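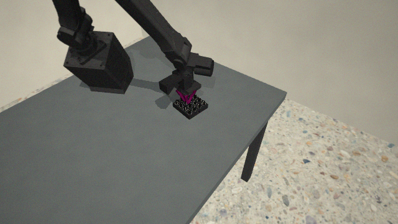
Dark gray table with a slim, square leg

Review: Wirkwood wooden yarn swift and ball winder set

I knit for many years with yarn that my husband held between his two hands. When he got tired of it, I ordered the set from Wirkwood, and I have used it since June, so now I can write something useful.

The set comes in one box, with the swift in two parts and the winder already put together. The instructions are one sheet of paper, and the drawing of the clamp is too small. I needed my glasses and a second cup of tea. After that it went well, and no tools were necessary.

The swift opens like an umbrella. It takes a normal skein without trouble, and also the very long loops of the lace yarn I buy from Hadgu. The arms are smooth. I checked each one with a piece of old stocking before I put mohair on it, and nothing caught. The screw which holds the umbrella open is the weak point. If you do not turn it very tight, the swift closes slowly during winding and the yarn falls to the bottom. This happened to me two times.

The winder is better than I expected. It makes a flat cake that stands by itself and pulls from the center. The maker says up to 150 grams. I would stop earlier with thick wool, because the last rounds begin to slide over the top. With sock yarn I had no problem at all. A skein of 401 meters was finished before the kettle boiled – I was a little proud.

The noise is low but you hear it. It is a dry clicking, not unpleasant. In the evening I wind in the kitchen so that the television can be understood in the other room.

The clamps open to 60 millimeters. My friend Dénes Pintér has a very thick old farm table and for him they did not fit, so please measure first. Put a piece of felt under the clamp too, as mine left a small round mark on the shelf.

I compared it with the Lisau metal winder, which my knitting group in Domitcombe owns. The Lisau is faster and holds more, but it is heavy and costs much more. For one person who knits two or three sweaters in a year, I find the Wirkwood enough.

Good: smooth arms, neat cakes, easy to store
Less good: the screw of the swift, the small drawing, narrow clamps

Four stars from five. I would buy it again, with a better screw.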